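Call for Participants: Skeptical Visitors Wanted for the Platmont City Guide

Posted Jun 1, 2020

Setow publishes city guides for people who have been let down by city guides. We are looking for 40 people to spend two days in Platmont this October, visit the places everyone says you must visit, and tell us whether you would send a friend there. Travel and lodging are covered. You do not need to be a writer, and we would be a little wary if you were a travel writer.

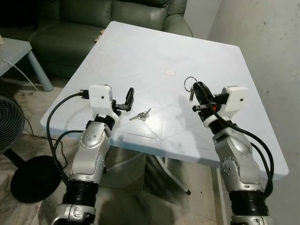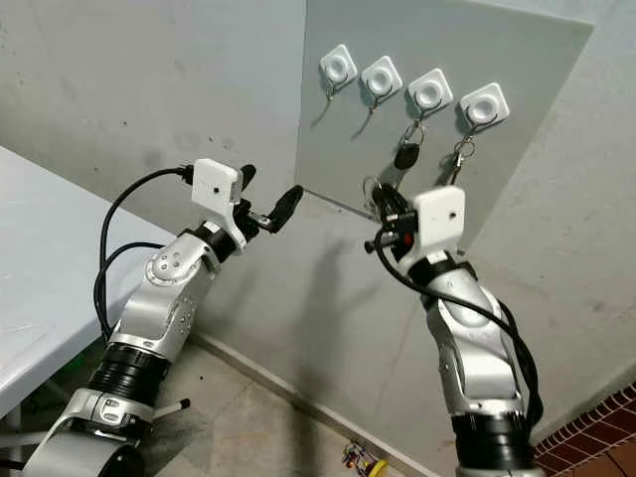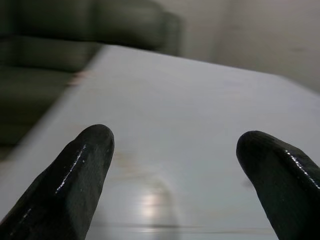 Why we are doing this

Platmont is a pleasant town on a river, with an old quarter called Grernarov, a print museum called the Hirose Collection, a covered market, a hill with a chapel on it and a great many benches. If you read the brochures, it is also a "jewel," a "hidden gem," a "must" and, in one leaflet we picked up at the station, "a feast for all six senses." We asked at the information desk what the sixth one was. They gave us another leaflet.

The listings database we bought the rights to last year has 1,829 entries for Platmont and the villages next to it. That is a lot of attractions for a place you can cross on foot before lunch. Our editors went through the list and found the same fountain under four names. They found a "historic viewpoint" that looks out on the back of a supermarket. They also found a good bakery filed under "Religious Heritage," and we still don't know how it got there.

We could send our own staff, and we have. The trouble is that people who review places for a living start to sound like the brochures after a while. They write "nestled." They get shown around by the director and given coffee. We would like to hear from people who stood in line, paid at the desk, and had sore feet by the second floor.

What we doubt, and would like you to check

Brochures say the Hirose Collection takes "a full day." Our last guide said forty-five minutes. Both of those were written by people who may not have looked at much. The collection is etchings and woodcuts, mostly small, in rooms that are kept dim to protect the paper. Some visitors love it. Others come out saying they couldn't see anything. We want to know how long you stayed, what you skipped, and whether the wall labels told you anything you could use.

The Grernarov quarter is advertised as "authentic." We are not sure what a quarter would have to do to fail that test. Half of the craft shops seem to sell the same ceramic lemon. If you find somebody making something by hand, tell us where, and whether you were able to watch without being steered toward the cash register.

The riverside walk is sold as a sunset walk. One of our editors did it twice at sunset and says the hill is in the way. Another says he was standing in the wrong place. Please settle this.

The night tour promises "secrets the locals won't share." The locals we asked shared everything, at length, including the parts about parking.

The combined city pass claims to save you money. It might. It depends on whether a normal person would go to the bell museum at all.

Who we are looking for

Anyone 18 or over who can read and write everyday English and is able to be in Platmont for the two days assigned. We will split the group into smaller parties so that you don't all arrive at the Hirose ticket desk together.

We especially want:

People who don't usually go to museums
People who go to museums all the time and have opinions about lighting
Parents or grandparents bringing children under twelve (the children don't count toward the 40)
Wheelchair users, people who walk with a cane, and people who just can't do stairs anymore
Anyone who has visited Platmont before and did not see the point
Anyone who lives there now

On that last group: yes, residents can apply. We were told this would skew the results. We think people who live in a town may have useful views on it.

Please don't apply if you work for a hotel, tour company, restaurant or attraction in the Platmont area, if your household does, or if you are paid to post about travel. We do check, although we admit we aren't very good at it.

What you will do

Day one covers the Hirose Collection in the morning and one other stop from your list in the afternoon. Day two is the Grernarov quarter and whatever else you choose, and "I went back to the hotel and lay down" is an acceptable choice if you write down what wore you out.

You will carry a paper notebook that we provide. Use it while you are there and not on the train home, when everything looks better or worse than it was. We don't want star ratings. We tried them for one edition and every place in the book came out at four.

After you get home you will have two weeks to send us your report. The upper limit is 2,000 words, and most of the useful reports we have received were a good deal shorter. Spelling doesn't matter. If you use the word "vibrant" our editors will ask what was moving.

You pay for tickets like everybody else and keep the receipts. You don't tell the staff who sent you. If somebody offers you free entry, a free drink or a ceramic lemon, say no, or say yes and put it in the report.

What you get

Standard-class travel to and from Platmont by train or bus
One night in a plain, clean hotel near the station, or two if your trip is long
A meal allowance for both days
All admission fees, paid back against receipts
A copy of the finished guide, with your name in the back if you want it there

There is no fee. We know what "great exposure" is worth, so we won't offer you any of that either. If giving up two days for a train ticket and some etchings sounds like a bad deal, it may well be one for you, and there are no hard feelings. If taking part would mean losing wages, say so on the form. We have a small hardship fund and it is there to be used.

What we can't promise

We can't promise that your comments will be printed. Guides are short and editors are stubborn.

We can't promise good weather. October in Platmont is described in the brochures as "golden." The people at the market described it as wet.

We can't promise that every place will be open. The bell museum closes without warning, and its posted hours disagree with its website and with the sign on its own door. If you find it shut, write that down and go get lunch. A closed door is a finding too, as far as our readers are concerned.

We also can't promise that you'll dislike anything, and we aren't asking you to. Some applicants for our last call seemed to think we wanted a hatchet job. If you go up to the chapel and think it is the best hour you've had all year, we'd like three plain paragraphs about why, with the number of steps if there are steps. We will believe praise when it comes with details.

Who pays for this

Fair question, and you should ask it of any guide. The project is paid for out of sales of our earlier guides. The town has put in no money, and neither has the Hirose Collection, which knows that we are coming at some point in the fall and doesn't know which days. We don't sell listings. We did once carry an advertisement for walking shoes, and readers complained about the shoes.

How to apply

Send us a short letter by email or regular mail. No résumé, please. Tell us:

Where you would be traveling from
Which dates in October you could not do
Anything we should know about getting around, food or sleep
The last tourist attraction that disappointed you, and what exactly was wrong with it
The last one that was better than you expected

Take your time over the last two. They are the part we read most closely. "It was too crowded" won't tell us much. "I waited in a hallway by the restrooms for the whole of the audio guide's introduction" will.

If you want to bring a friend or partner, each of you should apply separately, and please don't compare answers first. We may place you in different parties. Couples tend to agree with each other in writing.

Everyone who applies will get a reply, including the people we turn down. Those chosen will receive a list of stops, the notebook and a page of house rules. Read the house rules before you book any time off. If something in them strikes you as unreasonable, write back and argue; last time we dropped a rule about photography after several people told us it was silly.

Participants may withdraw at any point before travel is booked. After that we would be grateful for as much notice as you can give, so that somebody else can have the place.

Applications go to the guides desk at Setow, marked "Platmont." Please don't phone. The person who answers will only ask you to write it down.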